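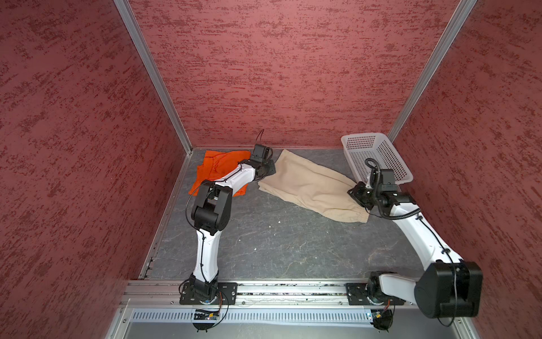 *Page last changed: July. Added the bit about the rim.*

# Plastano Skedard basket, after eight weeks of other people's laundry

I have now owned the Skedard long enough to have feelings about it, which is more than I expected of a white plastic basket. It's a shallow rectangle with sides full of little square holes. You have met it before. It was probably holding pens in your dentist's office, or clothespins at your grandmother's, or nothing at all in the back of a discount store with a sticker on it that took half an hour to peel.

Mine had the sticker too. More on that below.

## What I wanted it for

Folding. I hate folding, and I had decided that my hatred was an equipment problem. The old system was a tall hamper: everything went in at the top, and whatever I wanted was at the bottom, compressed into something like felt. A shallow basket promised that I would see what I had. Plastano's leaflet calls the Skedard "a sorting tray for the whole home," and I read that line in the store aisle and thought, yes, I am a person with a whole home.

I bought 3 of them. One was for finished folding, one was for socks, and one was for the things I planned to mend. The mending one is full and has been full since the first evening.

## Size and shape

It's shallow. I'll say that again for anybody who skims reviews looking for the dealbreaker: shallow. T-shirts folded flat go in nicely in two short stacks. Jeans go in, and then you have a basket of jeans and the rest of the load is still on the table looking at you. A bath towel sits on top like a hat.

For small clothes it's close to ideal. Kids' things, gym things, underwear, dishcloths. If your household runs mostly on sweaters, buy something with walls.

The footprint is sensible. I push it to the back corner of the folding surface and it stays out of my elbows, although plastic on a smooth top does skate when you toss something in from a distance. I toss from a distance. A strip of rubber shelf liner fixed that.

## The holes

I have come around on the holes. They let a slightly damp shirt finish its business without turning the whole basket swampy, and you can hook a finger in to drag the thing toward you. They also catch drawstrings. Any drawstring. I've pulled out a pair of pajama bottoms and had the basket come along for the ride, and the basket was in no way the lighter of the two.

They collect lint, too. A soft brush gets it out. I was told by my sister that an old toothbrush works, and it does, if you enjoy scrubbing several hundred tiny windows while reviewing your life choices.
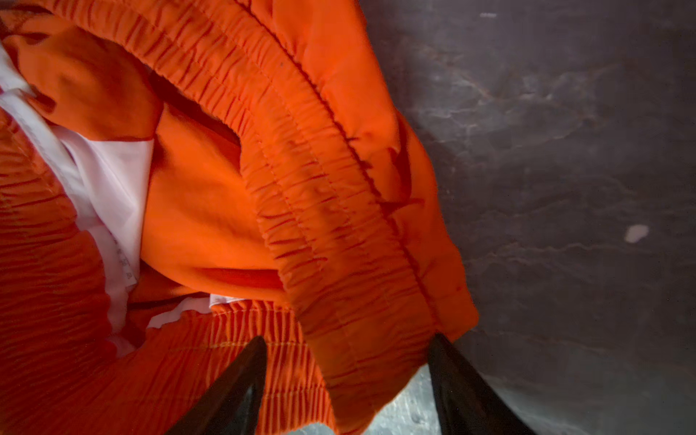
My real quarrel with folding has always been stretchy waists, and no basket on the market will help with those. Cotton pants lie down when told. Anything with a wide gathered band springs back up the moment you let go, and the slippery athletic fabrics are the worst of the lot, because the body of the garment slides away while you argue with the top. Take the orange waistband up there, with a line of stitching running along the middle of it and all those tight little ruffles on either side. A band like that is thicker than the rest of the garment put together. I've learned to lay the two sides of the waist together first, press out the air, and fold the legs toward it. Then it goes in the Skedard with the band against the wall of the basket, where the side holds it shut. In the tall hamper it would've opened like a flower by the time I reached the stairs.

So there's one real point in favor of low walls: they're high enough to lean a waistband on, and low enough that I can put it there without bending in half.

## The rim (new)

A reader asked whether the rim digs in when you carry a full one. On mine, yes, a little. The edge is comfortable with a light load. With a load of damp towels it left a line across my fingers that was still there at dinner. My kitchen scale gave up at the idea of weighing a full basket, so I can only tell you that a 700-gram stack of dishcloths is no trouble and a wet bathrobe is a mistake.

## Against the others

I've also used the **Kamath** fabric bin, which is prettier and folds flat, and which also folds flat when you don't want it to. It has gone to live in the closet with the scarves.

The **Clikby** stacking crate is the better-made object. It's deep, it clicks into the one below with a very satisfying noise, and it costs enough that I felt I should be storing something nicer in it than leggings. If you have the shelf space and the money, go look at it. I went back to the Skedard for folding because the Clikby is another hamper with better manners. Things still sink. 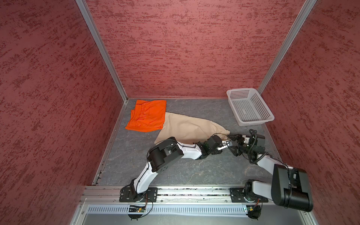
*Orange folded, beige still spread out, white basket in the back corner.*

## Pants, long and otherwise

Long garments are where I lose time. Folding anything with legs takes about twice the table I think it will, so the basket has to be parked first and the pants spread second. I did it the other way for a while and kept having to move a half-folded leg to make room, which unfolded it. The Skedard's one great virtue at this stage is staying small and out of the way. Back corner, long side facing in, and I can drop things into it without looking.

## The sticker

Warm water, dish soap, a fingernail, and around 30 minutes I won't see again. It left a gummy square on the bottom that picks up every thread in the house. Cooking oil took care of most of it. Plastano, please, a paper tag.

## Would I buy it again

Two of them, yes. The third one has the mending in it and I'm not ready to talk about that.

Good for small clothes, flat things, and stubborn waistbands. Poor for towels and bathrobes. Use a liner underneath if your table is slick, tuck in your drawstrings, and get the sticker off before you put anything white on top of it.

Meenakshi Nambiar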